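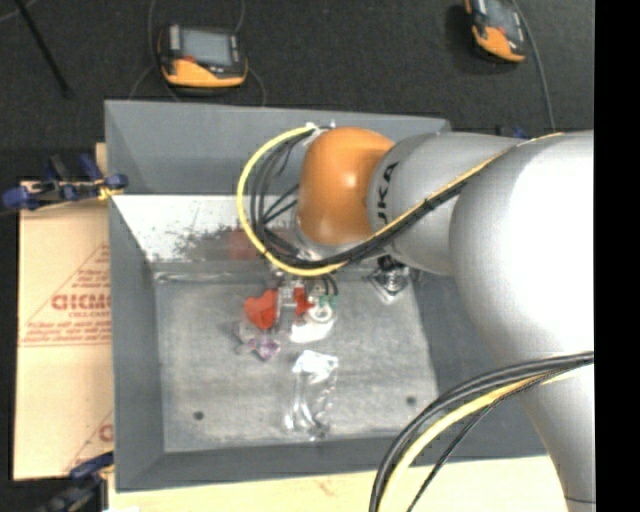
The Gusta checklist for picking cells went out to members in March, all 69 items of it, and the working group would like us to adopt it as house practice before the summer. I've read it twice and I'm not convinced. Most of it is fine, in the way that a reminder to lock your car is fine. My trouble is with the items that sound strict and turn out soft when you hold them up against a cell. Take the one on cables: "Dress packs shall be routed so as to avoid excessive slack." Now look at the big yellow loop at the wrist, with the thin black cables following it around on the inside. Is that excessive? The wrist has to turn, so some slack is needed, and a loop that size could also catch on something at the wrong angle. Two careful people could tick that box differently and both could defend it. The checklist gives no length, no bend radius, and no pose of the arm in which to judge.

Hannelore Kettler, who chaired the drafting, told me the wording was left open on purpose so it would fit small arms and large ones. I understand that. But if a rule fits every arm because it doesn't say anything, I'd sooner leave it out and keep the page short. People stop reading long lists, and then they miss the item that matters.

Pendants are the other sore spot. Item 31 says a teach pendant "should be stored in a designated location when not in active use." Designated by whom? The pair on the floor behind the bin could pass, if someone writes "floor" on the form. What I want from a rule is that the person nearest the arm can get to a working stop without stepping over a cord, and that when there are two pendants in reach it's plain at a glance which one goes with which controller. Neither point is in the draft. There is a whole item on the color of the label holder.

Máté Veres made the opposite complaint at the Flaston meeting, that the draft is too strict about the bin. It wants the bin "rigidly fixed and free of surface damage." He runs his with bench clamps and has no plans to stop, and he asked what a few scuffs have to do with anything. On the clamps I'm with him, as long as somebody checks them at the start of a shift and signs for it. On the scuffs I'm less sure. A bright panel with dark marks all over it can confuse a camera as easily as a crumpled wrapper can, and if you're going to quote a pick rate you should say what state the bin was in when you got it.

That brings me to the section on test reporting, which I think is the weakest part. The draft asks for 200 picks with "representative items." Ildikó Katona sent in her own log from the Meltex trial, 4,000 picks, and the trouble came in clumps. Clear film was bad, and so was anything leaning against a wall. Long runs in between had almost no failures at all. You could pull 200 picks from that log and report nearly any number you liked. I asked the group how they settled on 200 and was told it was "considered practical." By whom, and for what, I still don't know.

If we must have a number, I'd tie it to the items. List what went into the bin. Say how much of it was in clear packaging. Report the failures by item, including the ones where a person reached in to help, which the draft leaves out completely. Shakuntala Pandey has offered a one-page form that does this, and it would replace nine items in the current list.

A word on the survey, as it keeps getting quoted. The cover letter says 404 people responded and that "a strong majority support a common checklist." I support a common checklist too. The question never asked whether we support this one.

Raimo Toivonen has agreed to take written comments to the Ackermann session, where the text will be settled. Please send him the item number and the wording you'd use instead. He has asked not to get general remarks, so I've rewritten mine. If your cell already follows the draft, he would also like to hear what it cost you in hours and whether anything got safer.

My own vote is to wait. I'd change it for a shorter list with an actual measurement in the cable item and the reporting form attached.

Filed under: Standards & Practice, Picking, Member Opinion

Recent items
Guarding a cell you have to walk through
Minutes of the Flaston meeting
What our members log, and what they throw away
Letters: who signs the risk assessment?

Home | Issues | Meetings | Letters | Contact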